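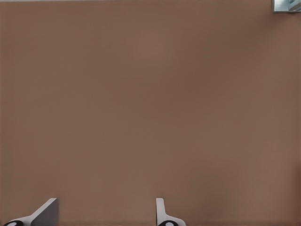

Fig. 1. A matte brown surface in soft, uneven light.

Week 3: Mixing Browns

Brown is a dark, low-strength version of orange, red or yellow. It has no place of its own on the color wheel, so we mix it from colors that do.

Three ways to start:
- Orange plus a little blue
- Red plus green
- Yellow plus purple

Begin with the lighter color and add the darker one in small touches. Blue is strong and takes over fast. If the mix goes gray, put back some orange. Save the white until the hue is right – white cools a brown and can turn it chalky.

Warm browns lean toward red or yellow. Cool browns lean toward blue or green. The two are hard to tell apart alone, so put them side by side on the card. A plain brown wall or tabletop can shift from pinkish tan to a much cooler brown under one light, and you will need at least two mixes to paint it.

Earth pigments such as raw umber and burnt sienna are fine for later work but are not allowed for this exercise.

For next class: paint a card with 3 rows of browns, one row per pair above. Label each swatch with the colors used. Read the Handton handout, pages 2 and 3. Bring your own rags.

Last updated: February 12, 2026
Contact: Sewwandi Selvanayagam, Room 356 | © Plulamano Art School | Back to top

Related handouts
Week 1: Brushes and Paper
Week 2: The Color Wheel
Week 4: Grays Without Black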